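Open Day at the Jeltwood Workshop: Pictures and Notes from June

Posted by Imelda Mercado

Well, we did it, and I am still a little hoarse from talking over the air compressor. The June open day was the biggest we have had at Jeltwood, with 200 people signed in at the front desk and a good many more who walked right past the sheet because they had seen the cookies. Thank you to every one of you, including the family who drove over from the far side of Desgate and stayed until we were stacking the chairs.

I promised I would put the gallery up with a few words for each part of the day, and as usual a few words have turned into rather more than that (my sister says I write the way I talk, and she did not mean it kindly). If you came, I hope you enjoy remembering it. If you didn't, this will give you an idea of what goes on behind our big roll-up door, which most people in town have driven by a hundred times on their way to the garden center.

We opened at 10 in the morning with coffee in the front room and a short welcome. I had written out a speech on cards and then left the cards in my car, so what you got was the shorter version, and I think everyone was happier for it. I talked a little bit about how the shop began as a place for repairing packing equipment and how, bit by bit, the questions customers brought us got stranger and more interesting. People stopped asking us to fix a machine that did one thing and started asking whether a machine could deal with a jumble. That word, jumble, ended up being the theme of the whole day, although I can't claim we planned it.

From there we split into two groups. One went with the Karabulut people, who had kindly brought over their small conveyor and set it up along the side wall, and the other came with me to the picking table in the back room. We swapped over at 11:30, or at least we meant to. My group had so many questions that we were late, and I apologize again to those of you who were standing in the hallway being very patient about it.

The picking table is the part I always look forward to showing. A robot arm that does the same motion over and over is a fine thing and has been in factories for a very long time, and if you set each part down in exactly the same spot it will pick it up all day long. Picking pieces out of a bin is a harder sort of job. The pieces lie however they fell, they lean on each other, and the walls of the bin are always in the way of something. A person reaches in and doesn't think twice. The arm has to be told where the piece is, which way it is turned, and how to get the gripper down beside it without bumping into its neighbor.

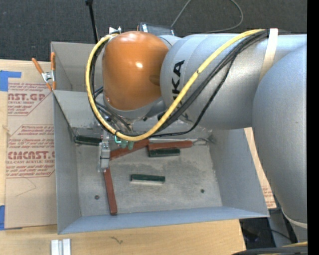 A boy in the second group asked me why we don't just make the bin bigger, and I have been thinking about it ever since. It is a perfectly sensible question. A bigger bin would give the gripper more room at the sides, but the folks who will use this kind of setup already own their bins, whole stacks of them, and they would like the robot to fit the bins and not the other way around. I told him that a lot of our work is like that. You come in with a nice clean idea and then you meet somebody's shelving.

The other question I got over and over was about speed. People expect a robot to be fast, and I could tell a few of you were wondering if something was the matter. We run the arm slowly when we have visitors, partly for safety and partly so that you can follow what it is up to. It is also simply easier to enjoy at that pace! I noticed that whole rows of people leaned in together each time the gripper started down toward a piece, and leaned back together when it came up again. I wish I had been able to watch the audience all day.

I should say a word about the cables as well, because three separate visitors brought them up, one of them a retired electrician who had opinions. Dressing the cables on an arm is an art of its own. They have to have enough slack to follow the wrist wherever it turns, and they can't have so much that they snag. Everybody in this trade has their own way of doing it and believes that everybody else's way is wrong. The electrician and I did not reach an agreement, but he took a second cookie and promised to come back next year.

Over on the Karabulut side, the conveyor was running small cardboard boxes past a scanner, and visitors could write their own label and see it get sorted to the left or the right. By the time we closed they had gone through 125 labels, a fair number of which were addressed to somebody's dog. I am told the sorter sent most of the dogs to the left. The Karabulut team were wonderful with the younger kids and let them press the stop button as often as they wanted, and they wanted to press it very often.

At 1 in the afternoon we had lunch out by the loading door. Flavis catered for us again, and the little spinach pies were gone before I got anywhere near them, so I can only report that they looked excellent. The sun stayed out and the folding tables stayed up, and I had a lovely long talk with a couple of teachers from Desgate who would like to bring their classes in the fall. We can take 62 students at a time if we use both rooms, so please do write to me if your school is interested and we will find a morning that suits you.

The afternoon was looser, with no groups and no schedule to speak of. People drifted back to whichever room they had liked best. I spent nearly all of it at the picking table, answering the same few questions in slightly different words and having a very good time doing it. One grandmother brought a chair over and sat there for the better part of an hour. She told me she had worked in parts inspection when she was young, sorting by hand, and she wanted to know what the robot did when it wasn't sure. I said that it stops and asks for help, and she said that was more than she could say for some of her old coworkers.

If you left a blue umbrella in the front room, it is hanging behind the desk and you can pick it up whenever we are open. The same goes for one child's sweater and a very nice travel mug.

We are already talking about next June. The conveyor will be back, I have been promised twice as many spinach pies, and I will try to keep the speech cards in my pocket. Write to me at the shop if you would like to be on the list for invitations, and tell me which room you liked best when you do.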